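Purchase planning notes for the manipulation bench, plus a card for the small grasp set we use to justify the numbers. Friday, August 9, 2019. Ese Effiong wrote most of this, Fergal Moriarty fixed the budget bits. If something contradicts the spreadsheet, the spreadsheet wins.

## What's in this folder

- `README.md` - this
- `budget/lines.csv` - one row per thing we want to buy
- `budget/quotes/` - PDFs from suppliers, unsorted, sorry
- `grasps/` - short clips and stills from the wrist cameras
- `grasps/index.csv` - what object, which hand, result, who ran it
- `old/` - June version of the plan. Don't quote from it. Prices are stale and it assumes one arm.

## Why there is a data card in a budget repo

Donal asked for evidence before he signs for more fingertips and a second spare hand. Fair enough. We log every grasp anyway, so the clips went in next to the quotes. 86 clips right now. Not a benchmark, please don't treat it as one. It's there so that when a line says "pads wear out on shiny objects" there's a file to look at.

## Status

| Line | Item | Supplier | State |
|---|---|---|---|
| A1 | Fingertip pads, spare set | Clolon | quoted |
| A2 | Finger screws + driver bits | Clolon | quoted, ships with A1 |
| B1 | Wrist camera, spare | Zenetti | waiting on quote |
| B2 | Camera cables, long | Zenetti | waiting on quote |
| C1 | Multi-finger hand, service contract | Skivier | arguing about terms |
| C2 | Multi-finger hand, spare finger modules | Skivier | quoted, expires soon |
| D1 | Bench work (leveling, edge guard) | Mac an tSaoi | approved |
| E1 | Test objects, bowls, bits | petty cash | ongoing |

Update the State column when you hear something. Don't put it in chat only, it gets lost.

## How to read lines.csv

Columns:

- `line` - A1, A2 etc. Never reuse a number. If a line dies mark it `dead` and leave it.
- `qty` - whole units, not packs. Clolon sells pads in packs, so convert.
- `unit_cost` - before tax. Currency is in the next column, don't assume.
- `currency`
- `shipping` - per order. Put it on the first line of the order and zero on the rest. Fergal will find you otherwise.
- `lead_weeks` - what the supplier wrote. If they only said it on the phone, write that in notes
- `kind` - `capital`, `consumable`, `service`
- `year` - the budget year it hits, not the year we order
- `evidence` - clip IDs, or blank
- `notes` - anything

Blank cost means no quote yet. Zero means free. These are different!! Two lines had zero in June for "unknown" and the total looked great for about a week.

## Consumables vs capital

The argument we keep having. Current rule, agreed with Donal:

1. If it touches the object, it's a consumable. Pads, tips, glove skins.
2. If it comes off with a hex key and goes back on as a like for like swap, consumable, unless the unit price is over the capital threshold.
3. Whole hand, whole arm, controller: capital.
4. Service contract is its own thing and goes in `service` even when Skivier puts it on the same quote as hardware. Ask them to split it. They will, it takes two emails.

Cameras are the annoying one. Cheap enough to be consumable, but last time they were tagged as assets. Leave B1 as capital until somebody says otherwise.

## Planning assumptions

- Both hands in use on the same bench, same shift.
- One person running, one person resetting objects. We tried one person doing both and the reset time ate everything.
- No new arm this year. Please stop adding it to the csv.
- Pads are replaced on condition, not on a schedule. We don't have enough history for a schedule.
- Lead time on anything from Skivier: take their number and add 2 weeks.
- Zenetti cables are always shorter than you want once they go through the joints. Order the long ones. The short ones from June are in the drawer and can stay there.

## What we need per quarter

Working guess only, from the log plus Tadhg Madigan's memory:

- Pads: one set in use, one on the shelf. More if we go back to smooth objects.
- Screws: a bag. They walk.
- Finger modules for the multi-finger hand: one spare of each type is the ask. Two of each would be nice but C2 doesn't stretch.
- Test objects: replaced when they're scuffed enough to matter. A scuffed ball is easier to hold than a new one, so the numbers drift up and you think you've improved.
- Bowls: cheap, buy a few the same so the rim height stays the same between runs.

## Budget scenarios

**Lean.** A1, A2, D1, E1. Keeps the two-finger gripper going, and if the multi-finger hand breaks we wait for the factory. Bench probably loses a month, maybe more.

**Middle.** Lean plus B1, B2, C2. This is what we're asking for. A dead camera or a dead finger costs us days.

**Full.** Middle plus C1. Only makes sense if Skivier drop the clause where we pay transport both ways. Tadhg Mac Mathúna is on it.

Donal's question was what happens if we get Lean and then ask for Middle in the new year. Answer: C2 price goes up, the quote is only held for 29 days. B1 and B2 don't change much.

## The grasp set

Small glossy things, mostly. Picked on purpose, they're the hardest on pads and that's the line people push back on. Also some boring blocks, for comparison.

Fields in `index.csv`:

- `clip_id`
- `object` - short name, free text, sorry. "ball" and "orange ball" are both in there
- `hand` - `two_finger` or `multi`
- `pad_set` - letter written on the bag the pads came in
- `result` - `held`, `slipped`, `dropped`, `aborted`
- `operator` - initials. Both Tadhgs are TM so use `TMad` and `TMac`
- `comment`

`held` means the object stayed put until the operator called it. Not "looked good for a second." Older rows were relabeled by Ese from the clips and a few are judgment calls, these have `relabel` in the comment.

Stills are pulled from the clips by hand. A still doesn't tell you the result, go to the row for that.
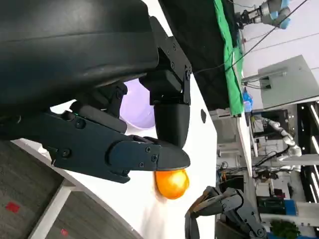

Pad wear is the part to get right before the order goes out. At the moment `pad_set` tells you which set but not how many grasps it has done, you have to sort by clip ID and count up, and that only works if every attempt was logged. Some 5 percent probably weren't. So A1 quantity is a floor. If Clolon offer the bigger pack at a decent price take it, the pads keep fine in the bag.

Second thing. Smooth round objects load the pads right at the tip, blocks load them flat. If we only test blocks next quarter the pad line will look too fat and somebody will cut it. Leave it alone.

## Known problems

- Object names not normalized. Fix before plotting anything by object.
- Wrist camera view tilts with the wrist so the table is never level. Fine for looking, bad for measuring. Don't take distances off stills.
- Lots of lab in the background. Check before sending clips outside the building.
- Failures under-reported early on. People stopped the recording when it went wrong. We've asked everyone to let it run.
- Comments in three different styles. Fergal's are the readable ones.
- No force readings stored. Wanted, not budgeted. Would be a new F line, and needs a quote from someone, Zenetti don't do it.

## Adding a quote

1. Drop the PDF in `budget/quotes/`, supplier name first, then line.
2. Fill in the row in `lines.csv`.
3. Put the expiry in notes. People forget this one.
4. Run `python check_lines.py`. It complains about missing currency and duplicate shipping and not much else.
5. Tell Fergal.

Don't edit the PDF. Don't rename it `final`.

## Adding clips

Same as before: copy to `grasps/`, add the row straight away, pad set letter is required now. If you changed pads mid session start a new clip. If you don't know the letter, stop and go look at the bag.

Keep clips short. Repo is alredy slow to pull on the bench machine.

## Sharing

Internal only for the quotes, they have our pricing on them. Grasp clips can go to suppliers when we're arguing about wear, after somebody has checked the background. Clolon have seen a handful and were decent about it. Skivier asked for the whole set, answer is no until C1 is settled.

## Open

- [ ] Zenetti quote for B1/B2, chased twice (Ese)
- [ ] Transport clause on C1 (Tadhg Mac Mathúna)
- [ ] Split C1/C2 onto separate quotes
- [x] Mac an tSaoi date for bench work, confirmed by phone, no email yet
- [ ] Column for grasps-since-pad-change in index.csv
- [ ] Decide if cameras are assets. Donal
- [ ] Normalize object names (whoever complains first)
- [ ] Count what's in the spares drawer befor ordering A2, there may be a full bag in the back

Questions to Ese, money questions to Fergal. Donal signs but doesn't want to be cc'd until Middle has all its quotes in.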